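About Ostcombe

Ostcombe supplies plants to workplaces and looks after them. We have done this long enough to be doubtful about a good deal of what our trade says about itself, and this page is our attempt to tell you who we are without repeating it.

If you have been shopping for office plants you have probably read that a fern on each desk will clean the air, cut sick days and make your staff a good deal more productive. You won't find those claims in our brochure. Some of them go back to tests done in sealed chambers, and your office has doors, vents and people walking in and out all day. We think plants make a room nicer to sit in. Most of our clients seem to think so too, and that has been enough to keep us in business. If you need a return-on-investment figure to get the budget approved, we can't give you one that we would believe ourselves.

How we got here

The company started in a rented greenhouse behind a lumber yard, growing for garden centers. Office work came in by accident. A client asked whether we would take over a set of lobby planters that another contractor had let go, and when we pulled them apart we found most of the plants still in their nursery pots, sitting in several inches of stale water, with bark spread on top to hide it. We have opened a lot of planters since then and the bark is still usually hiding something.

We gave up the garden center trade and have worked only in commercial interiors ever since. Today we look after 103 sites, ranging from a dental office with a single window box to a distribution company with trees on every floor. At the last stock check we had 1,693 plants out on maintenance contracts. Bigger firms will quote you bigger numbers. We would ask them how many of those plants were alive in August, when the air conditioning has been running flat out and half the building is on vacation.

What we do

We sell plants outright, we rent them, and we maintain them whether or not they came from us. Planters can be bought or rented separately. We also do a fair amount of rescue work, meaning that we come in, tell you what can be saved, and haul off the rest.

Renting suits companies that move often or that don't want to own anything they have to insure. Over a long lease it will normally cost you more than buying. Sales staff in this business don't tend to bring that up, so there it is. If you know you are staying put, buy the plants and pay us for the visits.

The Piler range

Piler is our own line of planters. We designed it after years of complaining about other people's. The liners lift out, the water gauge can be read without getting down on your knees, and the feet are tall enough to get a mop under. It comes in floor-standing, cabinet-top and low trough versions. We offer a short list of finishes and we are in no hurry to make it longer, having watched other suppliers print catalogs full of colors they can't get hold of.

Piler is not the cheapest planter you can buy. For a plant on a reception desk that you plan to replace every Christmas, a plain pot will do fine, and we will sell you one of those.

Planning a space

We prefer to plan on site, with a light meter and a tape measure. Screen layouts are available for clients who need something to show a landlord or a board, though we treat them with some suspicion. Any plant looks healthy in a computer model. The model has no cold draft from the loading dock and no one emptying a coffee cup into the soil. 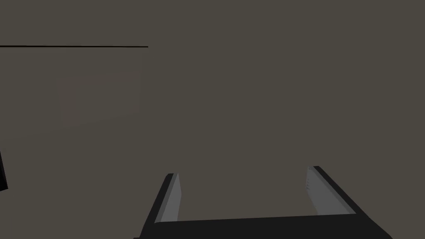 Simulated view, computer rendered

What matters far more is light, and it gets argued about more than anything else we do. People are bad at judging it. The eye adjusts so well that a desk twenty paces from the window feels bright, when a plant placed there will slowly starve. We take readings in the morning and again in the afternoon, and if the numbers are too low we say so. Then the choices are a tougher species, a grow light, a different spot, or no plant. We have lost jobs by recommending the last one. Somebody else got those jobs and presumably put plants in.

"Low light plant" is a phrase we use with care. It describes a plant that dies slowly in low light. A cast iron plant or a snake plant may hold on in a dim hallway for a long time, and with rotation it can look decent throughout, but it is not thriving and you shouldn't be told it is.

Where the plants come from

Most of our larger stock is grown by Vieira, a family nursery we have bought from since our second year. They acclimate their trees under shade cloth before shipping, a slow and unexciting process that costs them bench space. Trees that skip it arrive glossy and drop half their leaves within a month of delivery. We have paid for that mistake and don't care to do it again.

Smaller plants come from several growers, depending on the season. We inspect everything for scale and mealybug and hold new arrivals in a separate bay before they go out. Pests get through now and then all the same. Any contractor who tells you they have never brought fungus gnats into a building is either very new or not looking.

Our Kisuter greenhouse

We work out of Kisuter, where we have the main greenhouse, the holding bay, a potting shed and an office that is too hot from spring to fall. Plants that have been pulled from client sites come back here to recover. Many do. The ones that don't go on the compost, and the compost goes to anyone local who turns up with a truck.

Clients are welcome to come and choose their own trees. Please call first, as the gate is kept shut and the yard is busy on delivery mornings.

Maintenance

Every contract site gets a visit every 2 weeks as standard. On a visit the technician waters, feeds when it is the season for it, wipes leaves, turns the pots, checks for pests and takes off anything dead. We leave a written note each time. It will tell you if we found something wrong, even when the something was our fault.

We don't offer monthly visits at a discount. Clients ask for them fairly often, and a number of our competitors are happy to oblige. In our experience the plants then get watered by staff in between, too much on one side of the room and not at all on the other, and we end up replacing stock on a contract that no longer covers the cost of it.

If a plant we supplied on a maintenance contract fails, we replace it. There are 5 exceptions: physical damage, being moved to a different spot without telling us, drinks or cleaning products in the soil, building heat being shut off, and grow lights being unplugged. They are in the contract in normal-sized type. The unplugged grow light accounts for more dead plants than the other four put together.

On sustainability

We get asked for a statement and most of the ones we read don't say much. What we can tell you is that we use peat-free mix wherever the plant will put up with it, which is most of the time. Our liners are reused until they crack. Our vans run on gasoline, and a plant trucked in from a warm state has traveled a long way before you ever see it. Putting it in a lobby does not cancel that out. If your company wants a number for its annual report, we will give you mileage and delivery weights and leave the arithmetic to your own people.

Artificial and preserved plants

We supply both, with some reluctance about the first. Good artificial foliage has its place in windowless rooms and on high shelves where watering would mean a ladder. It needs dusting, though the brochures rarely mention it, and after a few years near a sunny window it turns a strange blue. Preserved moss walls hold up better. They are dead, and we will not describe them to you as living walls. They should never be misted.

Working with us

A first site visit is free within our normal service area. We will look at the space, take the light readings and send a written quote with each plant, planter and visit priced on its own line, so you can take it elsewhere and compare. Please do. We only ask that you compare the plant sizes as well, including pot size and the number of stems, since a six-foot tree with one thin stem and a six-foot tree with three are listed under the same name and priced very differently.

We don't run seasonal offers. The price in August is the price in winter.

Page last reviewed April 17, 2022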